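Flistero Match Notes

Flistero is a set of short written records of amateur and semi-professional soccer matches played in the Mandville district league. Each record covers one match and holds the lineups, the goals, the cards, the substitutions and a short free-text report. The current release is version 2 and has 300 matches.

Contents

matches.csv has one row per match, with the home side, away side, score at the break and final score.
events.csv has one row per goal, card or substitution, with the minute as written by the match reporter.
reports/ holds the free-text reports as UTF-8 text files, named by match ID.
clubs.csv lists club names, old names and short codes.

Where the records come from

The reports were typed from paper sheets handed in after each match. Older sheets were scanned at the league office on Fraser Street and read by hand. No automatic text recognition was used, and the handwriting on some sheets is poor. Where a name could not be read, the field holds the word UNCLEAR.

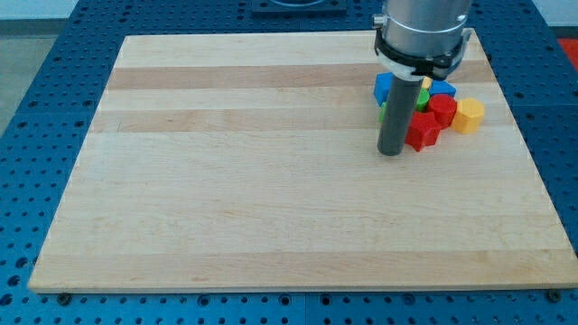

Habibur Patwary
Maintainer, Flistero Match Notes

Minutes are kept the way the reporter wrote them. Some reporters put a goal in first-half stoppage time down as 45, others as 46 or 47. The half column tells you which half an event belongs to, so sort on half first and minute second. If you sort on minute alone, a few goals will land on the wrong side of the break.

Player names are given as surname and first initial. Two players at the same club with the same surname and initial get a number after the name. The number stays with the player for a whole season but can change when a new season starts.

Known problems

Assists are missing from roughly 60 matches. An empty assist field does not mean the goal was unassisted.

Susa Rovers changed its name in the middle of a season. Both names appear in the reports, but matches.csv uses only the later one. Use clubs.csv to match them up.

One cup tie was abandoned after 76 minutes and replayed in March. Both matches are in the data. The first has the value "abandoned" in the status column and should be left out of league tables and scoring totals.

Yellow cards shown to coaches are in events.csv with an empty player field. Earlier releases dropped them.

Changes in version 2

Own goals now have their own event type. Before this they were entered as normal goals for the other side, and scorer totals came out wrong. Substitutions at the break are now given minute 46 in all files. Spelling of club names has been made the same throughout matches.csv, but the reports were left as written.

Use

The files are free to use for research and teaching. Please name the dataset and the version number in anything you publish. Do not use the records for betting products or to build profiles of single players.

Corrections are welcome. Send the match ID, the field and the value you think is right, along with a club program or newspaper report if you have one. Fixes go into the next release and are listed in changes.txt.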